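Wivine Evening Classes
Planning a Talk, session 5: getting the middle right

Welcome back, and thank you for the openings you sent in after last time. I read every one of them with a cup of tea and enjoyed nearly all of it (the tea went cold). Tonight we move on to the middle of a talk, where most of us get a bit lost, me included.

Take the piece we heard in May on the old ferry at Tusau. It ran to roughly 900 words and had a lovely start, but by the second page we had met the ferry, the weather, the price of rope and a cousin's wedding. All good things — just too many of them for one evening. Choose 4 points at most, and write each one as a full sentence before you write anything else.

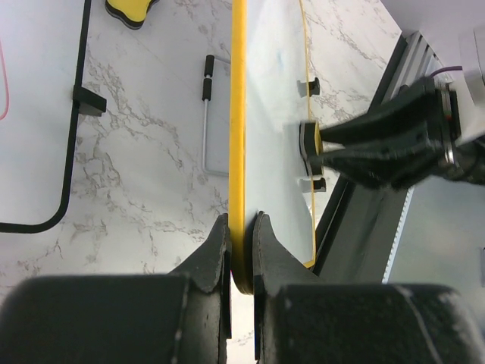

Signposts are the small phrases that let your listeners know where they are: "so that was the crossing, now for the crew". They feel clumsy on paper and quite natural out loud. I like to think of them as an edge round each part of the talk, rather like the yellow one round the whiteboard, so that people can tell where one bit stops and the next begins. Do put them in early, even if you trim a few later on.

Pauses count as signposts too. Leave a longer one than feels comfortable, and have a sip of water if you need an excuse.

For next time: read chapter 9 of the Navarrete booklet, and mark every signpost you find in the Drikard speech at the back. Bring your own middle section, handwritten is fine, and be ready to read it to a partner.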